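Puesta en marcha de la manta de calor Prolden para cabina de masaje

Sección 3. Primer calentamiento, ajuste a la camilla y uso durante la sesión

Si ya tienes la manta desembalada y has comprobado que el cable no presenta marcas ni dobleces, estás en el mejor momento: ¡toca ponerla a trabajar! Esta sección sirve para los dos tamaños de manta, el estándar y el ancho. El mando es el mismo en ambos y las correas también, así que no hay diferencias salvo donde se indica.

Reserva una tarde sin clientes para hacerlo con calma. El primer calentamiento es largo, pero después la manta se prepara en el rato que tardas en doblar dos toallas.

3.1 Antes de empezar

Necesitas la manta, el mando, las cuatro correas elásticas, una funda de camilla y una sábana bajera de algodón. El protector impermeable que viene en la bolsa lateral se deja guardado hasta la sección 5, dedicada a los tratamientos con aceite.

La manta estándar mide 192 cm de largo y encaja en casi todas las camillas plegables. En camillas más cortas, dobla el sobrante hacia abajo solo por el extremo de los pies, donde no hay resistencia (lo reconocerás por la costura doble de color gris).

PRECAUCIÓN: no dobles nunca la zona central ni la enrolles con el mando dentro. Un pliegue fuerte en esa parte puede dañar el hilo calefactor.

3.2 Colocación sobre la camilla

1. Abre la camilla y bloquea las patas.

2. Extiende la manta con la etiqueta cosida hacia abajo y la salida del cable en el lado de los pies. Mucha gente la pone al revés la primera vez porque el enchufe de la pared queda junto al cabecero; es preferible rodear la camilla con el cable por el suelo, pegado a la pared, y mantener la zona de la cara libre.

3. Pasa las correas por debajo del tablero y engánchalas en diagonal: delantera izquierda con trasera derecha, y la otra pareja igual. Tensa hasta que la manta quede lisa.

4. Comprueba con la palma abierta que no haya arrugas en la zona lumbar.

5. Coloca la funda y encima la sábana. Con esas dos capas el calor llega suave y parejo, ¡una maravilla en los meses fríos!

Nota: si tu camilla lleva un colchoncillo de espuma viscoelástica, la manta va encima del colchoncillo. Debajo tarda demasiado y la espuma retiene el calor en una sola zona.

3.3 Primer calentamiento

6. Conecta el mando a la manta hasta oír el clic y después enchufa a la red.

7. Pulsa el botón redondo durante dos segundos. El piloto parpadea en verde y luego se queda fijo.

8. Sube al nivel 2 y espera veinte minutos con la puerta de la cabina abierta. Durante este rato puede notarse un leve olor a tejido nuevo, que desaparece con la ventilación.

9. Sube al nivel 4 y espera otros quince minutos.

10. Apaga, desenchufa y deja enfriar por completo antes de tocar las correas.

El nivel 6 es el máximo y está pensado para precalentar la camilla vacía. Con una persona tumbada, no pases del nivel 3.

PRECAUCIÓN: no uses la manta con personas que tengan reducida la sensibilidad al calor, con bebés ni con clientes que lleven parches medicinales. En caso de embarazo, problemas circulatorios o fiebre, prescinde del calor y pide que consulten antes con su médico. Tampoco la combines con bolsas de agua caliente ni con piedras.

3.4 Rutina recomendada para un día de trabajo

Esta es la parte que más nos gusta, porque es donde se nota de verdad el cambio en la cabina. La rutina nació en el centro de Geddale y luego la fuimos puliendo en Arnholm, que tiene unas salas mucho más frías.

11. Al llegar, enciende la manta al nivel 6 durante diez minutos con la camilla ya vestida.

12. Baja al nivel 2 antes de que entre la primera persona.

13. Pregunta siempre por la temperatura al minuto de tumbarse y otra vez a mitad de sesión. Hay quien adora el calor en la espalda y se agobia en cuanto se da la vuelta, así que no des nada por hecho.

14. Entre sesión y sesión, cambia la sábana y deja la camilla destapada unos minutos, con el mando apagado.

15. Al terminar la jornada, desenchufa y recoge el cable en bucles amplios, sin apretarlo.

En los masajes cortos de pies y piernas puedes apagar la manta justo al comenzar, ya que el calor acumulado aguanta bien. En sesiones de relajación largas funciona de maravilla mantener el nivel 1 de principio a fin. Y en julio también tiene su sitio: con el aire acondicionado puesto, un nivel 1 muy breve quita esa primera impresión de sábana helada.

3.5 El mando y sus avisos

Piloto verde fijo: la manta está en marcha y con la temperatura estable.

Piloto verde intermitente: está calentando. Si sigue así pasada media hora, revisa que el conector haya hecho clic.

Piloto naranja: se ha activado el apagado automático, que salta a los noventa minutos. Mantén pulsado el botón dos segundos para volver a empezar.

Piloto rojo: desenchufa y no vuelvas a encender. Anota el número de serie que figura en la etiqueta cosida y escríbenos.

Nota: el apagado automático no se puede desactivar. Si encadenas dos sesiones, reinícialo durante el cambio de sábana y así no te sorprenderá a mitad de un masaje.

3.6 Limpieza rápida y guardado

16. Pasa un paño apenas humedecido con jabón neutro por la superficie, siempre con la manta desenchufada y fría.

17. Sécala al aire, extendida. Nada de secadora, plancha ni radiador.

18. Para guardarla, pliégala en tres por las costuras marcadas y métela en su bolsa sin peso encima.

Los recambios de correas llevan la referencia 581 y se piden sueltos o por parejas. La funda acolchada Mazandarani, más gruesa que la normal, también es compatible, pero con ella conviene alargar el precalentamiento cinco minutos.

Texto revisado el 03/02/2026. Los comentarios a esta sección siguen abiertos, ¡contadnos cómo os va en vuestra cabina!
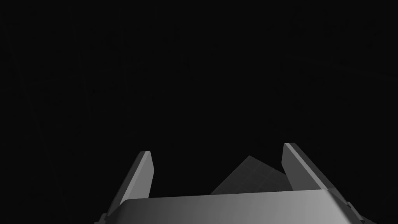

Arash Sharifi: Una duda con el paso 3. Mi camilla tiene los cables tensores cruzados justo debajo del tablero y las correas en diagonal rozan con ellos al plegarla. De momento las he puesto rectas, de lado a lado, y la manta se queda lisa, aunque se mueve un poco hacia los pies cuando el cliente se gira. ¿Vale así o es mejor pedir otro par de correas y sujetar también el extremo?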